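Living Room Laundry: Drying Clothes Indoors in a Small Home

Our project started in September with a simple question: where does all the laundry go when a home has no balcony? In Flundville that's a lot of homes, ours included, and I've always been curious (maybe a bit nosy!) about how other families manage it. We sent out 600 short surveys and got 53 back, which felt wonderful after two weeks of checking an empty mailbox.

Most families dry their clothes in the living room, close to the sofa. I can see why, as it's usually the biggest room and you can sit down while you sort. Shirts on hangers take up so little space on a rack, and they can hang close to one another, like the lime-green T-shirt with the stick figures and the cartoon-print garment beside it on their pink hangers.
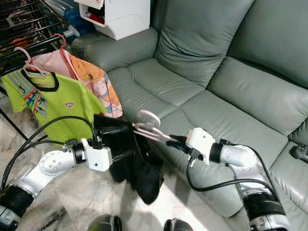 What We Learned About Space

The families who seemed happiest with their setup kept a storage box within arm's reach of the rack, so folded things had a place to go and didn't pile up on the seats. We also tried this at home for a month, and my own family still does it. Black clothes were the ones people most often mentioned losing track of, mainly on dark furniture. Next term we would like to ask about winter drying, which our survey left out completely.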